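Lungile Ntuli
January 1, 2023

Starting a thread on the open day I went to back in August at the Clillard building. I kept notes on my phone and never posted them. Short posts, no particular order after the first few.

It was the simulation side of the house. No big hall with forklifts driving around. You sign in, hang up your coat, and go up to a room with desks and screens. The work they do there happens in a rendered room with a rendered robot, and visitors get to watch and then try it.

The software is called Staltis. The two-armed robot model that runs in it is called Gorko. I asked if the names stood for anything and was told no.

First thing they put up on the big screen was the robot's own view of the practice room. Red walls, tiled far wall, Starry Night hanging on the tiles. You get the long table down the middle with the yellow vase on it, and both of Gorko's arms coming up in front of you.
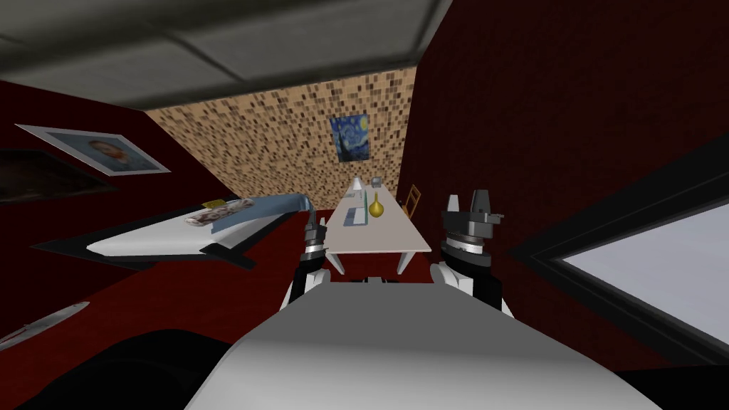 Ngubane Lab, Remote Handling Team

The team does what they call room work. Tables, things on tables, getting the arms to where the things are without hitting the tables. The person running the session said most of their week is spent on the last part.

There's a second table on the left with a light blue cloth over it and a flat package on the cloth. That package was the day's job. Reach it, grip it by an edge, lift it, put it back down.

They started with a scripted run. The script goes to a fixed spot and closes the fingers. If the package has been shifted by a hand's width, the fingers close on cloth. They showed that on purpose, which I liked.

Then the learned version. They have 220 recorded runs of people doing the pick by hand controller, and the program is trained on those. It moved slower than the script and it stopped a couple of times before committing. I saw it do 21 picks while I was standing there. The count was on the screen, so that isn't my math.

It dropped 6 of the 21. The team wrote each one down in a log with a one-line reason. Most of the reasons were some form of "gripped too close to the corner."

Someone behind me asked why the room has art in it. Answer was that plain gray rooms gave them programs that only worked in plain gray rooms. So they change the walls, floor, pictures and furniture between batches. The red one has been in the rotation for a while.

I asked about the vase. It isn't part of the task. It's there to be left alone. If an arm touches it, the run gets marked as failed even if the package ends up in the right place.

After that they let us drive. Two controllers, one per arm. You hold a trigger to close the fingers and let go to open them. I was told to move my wrist first and my elbow second. I did the opposite for the first few minutes.

There are separate views for the arms too, and you can switch to one with a button by your thumb. I kept switching. The gripper view is harder to read than I expected. You get the two fingers at the bottom and whatever they're pointed at, and not much to tell you how far away it is.

This one was mostly dark red. 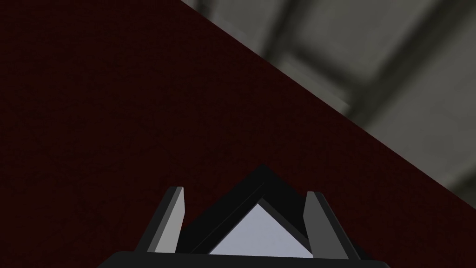 Gripper view, fingers open, Staltis practice room.

The advice for when the view fills up with one color is to stop, go back to the main view, and look at where the arm is before moving again. Good advice. It takes patience that I didn't have with a line of people waiting.

My score was 2 picks. One of those the package landed crooked, and they counted it anyway.

The kids in the group did better than the adults. They didn't bother with the gripper view at all. They stayed in the main view and bumped things until they had a feel for the distance.

Some practical stuff in case they run it again. Wear flat shoes, you stand the whole time. The stairs are steep and the elevator is around the back, ask at the desk. Coffee was free. The sign for parking points the wrong way, the lot is on the left past the loading dock.

A question I didn't get a full answer to: how much of this carries over to a real arm on a real table. They said some tasks carry over fine and cloth is the hard one. Real cloth bunches up in ways the software doesn't do well yet. They had no hardware running that day, so I can't tell you more than that.

I did ask if the recorded visitor runs get used for training. Only if you check the box on the sign-in sheet. I checked it. I doubt mine are much use to anyone.

Handout had a page on the controller layout and a page on how they score a run. I still have it. If anybody wants the scoring page I can type it up, it's short.

Last one. If you went to the later session and saw the two-arm task with the cloth, reply and tell me how it went. I had to leave before they set it up.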